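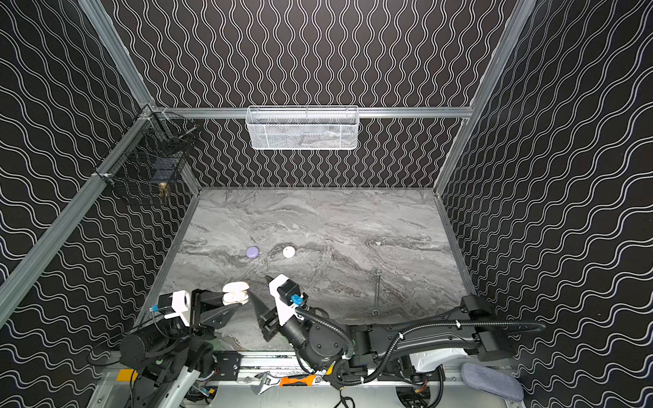 The marble-patterned top with the wavy wallpaper behind it, a wrench to the right, and the wire baskets up on the rails.

Odd Earbuds, July

At Esine we keep a drawer for earbuds that have lost their partner or their case. People leave them on desks, in coat pockets and in the gap behind the couch cushions, and sooner or later they end up with us. Twice a year we lay some of them out on the gray top and try to put them back together.

Fatima Shehu started the drawer four years ago with one bag of singles from the old Jemska office. It has been emptied and filled again several times. The list is kept by Nuanchan Prasertsri, and she is the person to write to if you think something of yours is in it.

How the sorting goes

The buds come out of the drawer first, then the cases. Left and right are marked on most of them, usually in small gray letters inside the stem or under the tip, and a phone flashlight helps. Buds with long stems, buds with short stems and buds with no stem at all go in separate groups. Color comes last. White is the least useful color for matching, and most of what we get is white.

A bud that sits flat in a case and lets the lid shut is a possible match. It stays in the case overnight on the charger. If it shows up in the phone's list the next morning, it goes back to the owner or into the giveaway tray. Two buds of the same make can refuse to pair with each other, so a full case is still only a maybe at this stage. 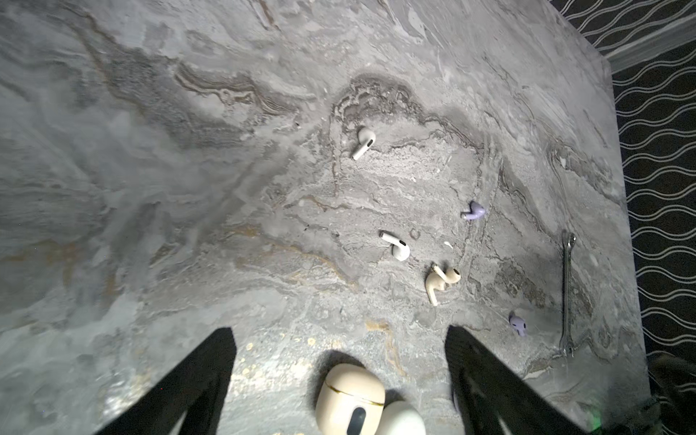 Five loose buds, two cases and the wrench. The upper of the two small purple ones has no stem.

The purple kind are easy to spot and hard to match. Ekkachai Sukprasert had a set in a similar color and lost the left one on the stairs at the Zamfir building, so he looked through everything we had out. None of them was his. His right bud is now on the list with a note, and it stays there until the winter sorting.

We don't clean anything before it has been sorted. Ekkachai tried that once with a batch of nine and lost track of which tips went with which buds. Cleaning is done afterward with a dry brush and a cotton swab, and the mesh is left alone unless it is clogged.
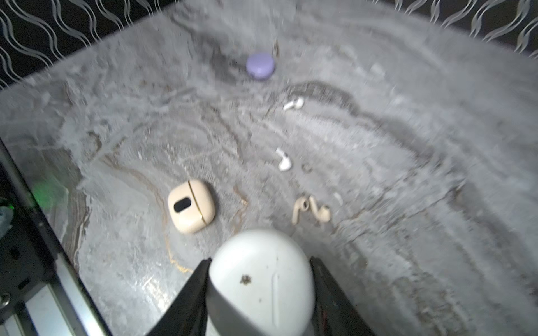
Tips and rings are the parts we run out of most often. A set of buds can be in good order and still go unused for months for lack of one piece of silicone, and Daranee Inthanon keeps a jar of spares sorted by size. The trouble is that they are easy to miss on a patterned top. The little gray ring to the right of the lower white bud nearly blends into the marble, and I would have wiped it off with the dust. The beige ear-hook bud is much easier to see, and so is the round purple case farther back. For the winter sorting Daranee wants a plain dark cloth under everything, and Kittipong Saithong has one that should fit.

After the sorting

Matched sets are held for 20 days. Anything not claimed by then goes in the giveaway tray by the front door, with its case if there is one. Singles that still work go back in the drawer. Dead ones go in the battery box and are dropped off with the other small electronics, never in the regular trash.

To ask about a lost bud, send Nuanchan the make, the color, which side is missing and whether you still have the case. A photo of the one you have left is better than a description. If you have cases with nothing in them, bring those too. We are shortest on the ones for ear-hook models, and Fidlow on the ground floor has agreed to take drop-offs until 4 in the afternoon.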